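Veres is a quarterly review of books published in Akville by the Zesness press. It prints essays on fiction, travel writing and older prose in translation, and is best known for its reading lists, which appear each November.

The review was founded by the translator Darragh Ó Gríofa, who edited the first 24 issues. Early numbers ran to 62 pages and carried no advertising. The print run later settled at 3000 copies, most of them sold by subscription. A supplement for short fiction, Devia, was issued with the review until it was merged into the main pages.

Each reading list has 31 entries. Contributors may name a book of any period, provided that they have reread it within the year. New novels are excluded – they are handled in the regular review section.

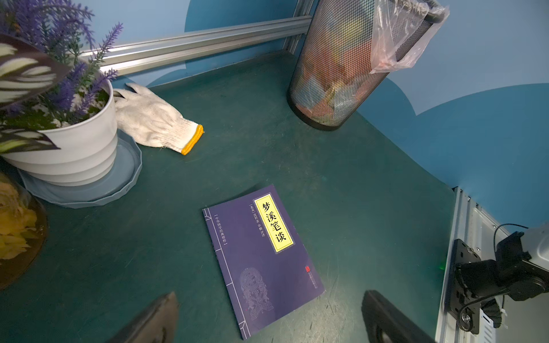
Notes and miscellanies have had their own section since the supplement closed. It deals with works made up of short, loosely ordered entries, and prefers editions with commentary. Shen Kuo's 梦溪笔谈, a Northern Song work, is available in a thin paperback annotated by 申楠, with a purple cover and printed lines at the spine in imitation of stitching. Entries in the section are unsigned.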